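Booking sync fails after calendar import
Posted in June by Gilness Support Desk
Print this page | E-mail this page

Status: resolved, left open for monitoring
Product: Trorkeo guesthouse bookings, self-hosted
Reported by: owner of a seven-room guesthouse

Original report

Since the last update the calendar on our bookings page is a day out for some guests. A stay entered as two nights shows as three, and the room is blocked on the wrong morning. It doesn't happen to every booking. The ones we type in ourselves are fine. The ones that come in from the channel import are wrong maybe half the time. We have already had one couple turn up to a room that hadn't been made up, so this is fairly urgent for us.

We've restarted the office computer and cleared the browser. We also tried another browser and got the same result.

First response, 9:40 am

Thanks for the detail. Please send the import log and tell us which time zone is set under Property Settings. Please also turn off automatic import until we come back to you. Bookings will queue on the channel side and won't be lost, but you will need to check the channel's own page for new arrivals in the meantime.

Customer reply, 10:15 am

Log attached. Time zone says Brisbane, which is correct. Automatic import is off. I've gone through the next fortnight by hand against the confirmation e-mails and found 18 bookings with a wrong departure date. I have not corrected them yet in case you need to see them as they are.

Support, 11:30 am

Good call leaving them. The log shows the arrival and departure times coming in as Unix timestamps, and those are correct. The fault is in the step that turns them into calendar dates. Arrivals are converted using your property time zone. Departures are converted using the server time zone, and your server is set to Auckland. Any departure stored late in the evening rolls over to the next day.

That explains why only some are affected. Channels that store departure as 10 am are safe. Channels that store it as the end of the day are not.

Please do the following, in this order:

1. Make a backup from Admin, Maintenance, Backup. Wait for the green tick.
2. Set the server time zone to match the property.
3. Restart the import service. Restarting the computer in the office doesn't do this if the service runs on a separate box.
4. Run Recalculate Dates on imported bookings only. Leave manual bookings unticked.

Customer reply, 1:05 pm

Steps 1 to 3 done. Step 4 stops at 100 bookings with "batch limit reached" and then nothing. We have close to four years of history in there.

While I was in there I noticed the room page has also lost its caption. The photo for Room 4 still loads but the text under it is blank. I don't know if that is related.

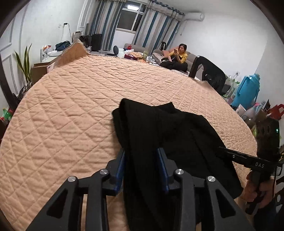
Room pages and captions

The caption problem is separate. Captions moved to a new field in the update, and any caption containing an ampersand was skipped. The text is still in the database. Open the room, go to Media, choose Restore Old Captions and save. If you have edited the room since updating, restore from the backup first or the blank caption will be kept.

On the batch limit: 100 is the default for one run. Go to Advanced and raise it to 2,000, then run it again outside business hours. It locks the calendar while it works.

Customer reply, 6:50 pm

Ran it with the higher limit once the desk closed. It finished without an error. All the wrong departures have corrected themselves, and I checked each one against its e-mail. The Room 4 caption is back too.

One leftover. The printed housekeeping list still shows the old dates — the screen version is right.

Support, 7:20 pm

The printed list is cached. If you use the Shimada print add-on, open its settings and press Clear Stored Lists. It will rebuild the next time you print. You can turn automatic import back on once the printed list matches the screen.

Customer reply, 7:45 pm

Cleared and reprinted, and it matches. Import is back on and two new bookings have come through with the right dates. Please leave the ticket open for a few days so we can see a full changeover go through.

Internal note

Server and property time zones should be compared at install. Added to the known issues list for this release. Workaround is the four steps above plus the batch limit change.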